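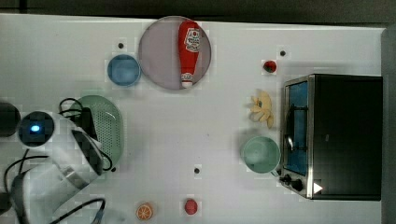
Ketchup on the plate, toaster oven standing by. Lunch is served!

I have been meaning to write about the play kitchen stuff for ages, and it finally got bumped to the top of the list because I spent most of yesterday afternoon sorting it. All of it. Every last pretend pickle. If you have small kids (or grandkids, or nieces who treat your house like a restaurant) you know how this goes. You buy one little set, somebody gives you another one for a birthday, and by the time the kid is four you own more dishes in miniature than you do in real life.

Ours lived in a big canvas bag from Hurnuneo, the secondhand place out past the car wash. I paid 14 dollars there for the first batch, bag included, and I still think it's the best money I ever spent on a rainy day. The trouble with a bag is that nothing ever comes out of it except by dumping. So the whole thing gets dumped, and two things get played with, and then you're on your knees at bedtime feeling under the couch for a spoon.

So I cleared off the white table and started laying things out on it a few at a time, which I highly recommend over doing it on the rug. On a plain white surface you can see what you have. The red ketchup bottle ended up lying right across the big plate, and I liked the look of it so much I left it there – very diner at closing time. The little light blue bowl went next to it. I had forgotten how pretty that blue is! The plate is more of a pale lavender gray and the two look really sweet together, even though I'm pretty sure they came from different sets.

Then there's the toaster oven. Oh, the toaster oven. It's black with a stainless look around the front and a glass window in the door, and it has a rack in there and everything. My daughter would trade every other toy in the house for it. She has baked a sock in it. She has baked a library card (we found it, eventually, after I had already paid to replace it). Whenever anyone comes over she asks them what they want toasted and she does not take "nothing, thanks" for an answer.

My friend Elvira Puma came by while I was in the middle of all this and stood there eating my crackers and giving opinions. She ran a preschool room for years and her rule was that a play kitchen should only ever have out what a kid can put away in the time it takes to sing one song. I asked which song. She said it depended how tired she was.

I've been trying it her way and I have to say it's going pretty well. We keep the oven out all the time, obviously, or there would be a riot. Then one plate, one bowl, one bottle or can of something, and one "tool," meaning anything you cook with. The rest goes in two bins on the closet shelf and we swap things when she gets bored. Swapping is the magic part. A bowl that's been gone for a couple of weeks comes back like a brand new toy.

This round, the tool is the colander. It's a pale green oval one, and I want to talk about it for a minute because it has turned into the surprise favorite of the whole collection.

I always figured colanders were filler. You get one in the set because it's easy to make and it looks like a kitchen. But my kid will sit with that thing forever. She looks through it. She tries to poke pasta through it. She wears it. At 40 months she asked me who made all the holes, and I didn't have a good answer, so now we have a whole running story about a very patient mouse.

And up close I kind of get it. Row after row after row, nice and even, almost like a fabric pattern.

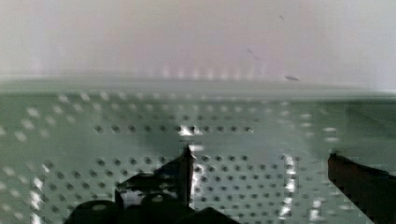

Washing the stuff with holes in it

Okay, the practical part, for those of you who asked last time. Anything with little holes is a pain to get clean, especially once your kid discovers play dough lasagna. I used to go at it with a toothpick, one hole at a time, like a crazy person. What works much better is letting the dough dry out all the way first and then knocking it against the side of the trash can. Most of it pops right out. After that I give it a soak in warm water with a squirt of dish soap and go over the back with an old toothbrush. Always from the back! From the front you're only packing it in tighter.

The toaster oven doesn't get anywhere near the sink. It gets a damp cloth and a cotton swab in the corners, and I do the window last so I don't smear it up again.

I set a timer for 17 minutes when I do a wash like this and whatever isn't done waits until next month. It goes faster with music, and much slower with help.

Next up is the pretend food, which is a whole other bin and honestly a whole other mood. If anybody has a good way to get marker off a play tomato, please leave me a comment. I've tried soap and I've tried baking soda, and it still has eyebrows.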